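Skellum Stream Records - data card and readme

Last edited 26th September

What is in this folder

Skellum is a youth science project for students in grades six through nine. Students visit a stream near their school, take simple water and insect samples, and enter what they find in a shared set of tables. The folder holds those tables, the field sheets they were typed from, and the lesson notes that go with each visit. It was put together by Hemi Tawhiri, who runs the field days, and Shona Mudgway, who looks after the tables.

There are more than 800 visit records. They come from 4 sites, all on small streams that can be waded safely in normal flow. Two of the sites are on the Rakena branch and two are below Govcombe, where the stream runs beside farm ground.

Files

visits.csv - one row per visit, with site code, month, air temperature, water temperature, stream width and the group code
insects.csv - one row per kind of insect per visit
clarity.csv - tube readings, three per visit, in centimeters
sites.csv - site codes, bank type, shade, and notes on access
sheets/ - scans of the paper field sheets
lessons/ - teacher notes, one file per visit type
old/ - tables from before the insect names were changed, kept so older reports can be checked

The files link on visit_id. If a row in insects.csv has no match in visits.csv, please tell Shona and leave the row where it is.

How the readings are taken

Each group works a reach 50 meters long. They start at the downstream end and walk up. Water temperature is read first, in the shade if there is any, with the thermometer held under for two minutes. Clarity comes next. Kick sampling for insects is last, as it stirs up the bed and spoils the other readings.

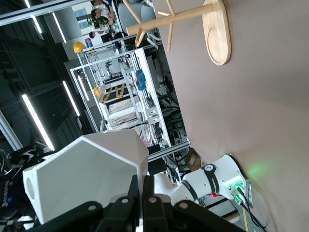

Insects are sorted in white trays on the bank and put back after they are recorded. Groups use the picture key in lessons/key.pdf. The key only goes to family level, and for some of the worms and fly larvae it stops short of that. Students write "unsure" when they can't decide, and we keep that word in the table. It shows up more in the first visit of the year than in later ones.

Stream width is measured at the start, middle and end of the reach. Only the average is typed in. The three separate widths are on the scanned sheets if you want them.

Column notes

water_temp is in degrees Celsius. A few early groups wrote Fahrenheit. Those have been converted and have a "c" in the flag column.

shade is a judgment made by the students on a scale from 0 (open sky) to 5 (closed over). Two groups on the same day can differ by a full step. Don't read much into small changes.

group_code replaces the school and class name. The list that connects codes to schools is not in this folder and will not be sent out.

Blank cells mean the reading was not taken. A zero means it was taken and came out as zero. The old tables did not keep these apart, so be careful if you join them to the new ones.

Known problems

The Govcombe lower site was moved upstream after the bank slumped. Records before the move have site code G2a, and records after it have G2b. They should not be plotted as one line.

November visits are thin. High water closed both Rakena sites for most of that month, and only the groups with a spare date went back.

One clarity tube had a worn scale and read a little high. Rows from that tube are flagged "t". We have not tried to correct them.

The scans in sheets/ vary in quality. Pencil on damp paper does not scan well, and some margins are hard to read.

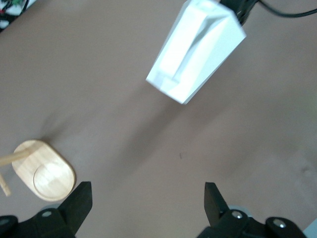
Brown tabletop, with black gripper fingers at the bottom.

Using the data in class

The lesson notes assume students have made at least one visit themselves. Classes that can't get to a stream can use the Bidance set, a short extract with the blanks taken out and the site names spelled in full. It opens in any spreadsheet program and works for graphing, averages and simple comparison of sites. Please don't use it for reports, as it leaves out too much.

Sharing

Schools and youth groups may copy and change the tables and lesson notes for teaching. Say where they came from and which edition you used. The scanned sheets are for checking only and should not be posted online - some have student first names in the corner.

Corrections

Send the visit_id, the column, and what you think the value should be. Shona checks each one against the paper sheet before changing it. Changes are listed in changes.txt, newest at the top.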